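Section 4: Opening the desktop and finding your way around the board

These notes cover the second-hand Dell desktops handed out through the Liltport refurbishing bench. They assume you have the side panel off and the machine lying flat. If a video has told you the whole job takes two minutes, ignore the video.

Before you touch anything

1. Shut the computer down properly. Sleep mode doesn't count, whatever the light on the front seems to say.

2. Pull the power cord from the wall, then hold the front power button in for a few seconds.

3. Touch bare metal on the case. Wrist straps are fine if you own one and clip it on. A strap hanging loose from your arm does nothing.

CAUTION: Do not open the power supply. The marks printed on its cover tell you it was built to a standard. They don't tell you what shape it's in now, and parts inside can hold a charge after the cord is out.

Getting your bearings

4. Turn the case until the power supply is at the upper left, with the board below it and to the right. All directions from here on use that position. Older copies of this guide (anything marked 2403) had the case the other way around, so don't mix the pages.
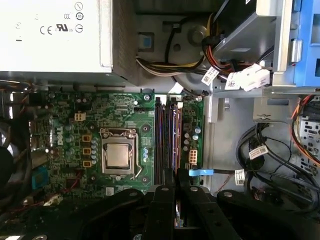
Figure 4-2. Board and power supply, with the processor socket at centre and the memory to its right.

5. Find the processor socket and the thin metal lever along its right side. Leave the lever alone. Plenty of forum advice starts with reseating the processor, and we have yet to see it cure a machine that was merely slow.

6. Find the two memory modules. If you are replacing them, open whatever clips your slots have and lift each module straight up by its ends. Don't rock it.

7. Find the two white power connectors, the four-pin one on the left of the board and the eight-pin one towards the right edge. Don't force a plug that doesn't want to go in – check its shape and turn it around first.

NOTE: Memory sold as “universal” is usually nothing of the sort. Match the type to your model number before you pay. The Omier list, entry 271, is the one we use, and even that has had mistakes in it.

Cleaning

8. Use short bursts of air and hold fan blades still with a finger. Keep the nozzle well back from the board. We don't recommend the Sandow cleaning kit or any other kit with a spray bottle in it.

9. Look over the small capacitors for bulging tops or crusty residue. A clean-looking one can still be faulty, so treat this as a quick check and no more.

Closing up

10. Check that no cable is resting against a fan, refit the side panel and plug the cord back in. If the machine doesn't start, unplug it, repeat steps 6 and 7, then go to Section 5.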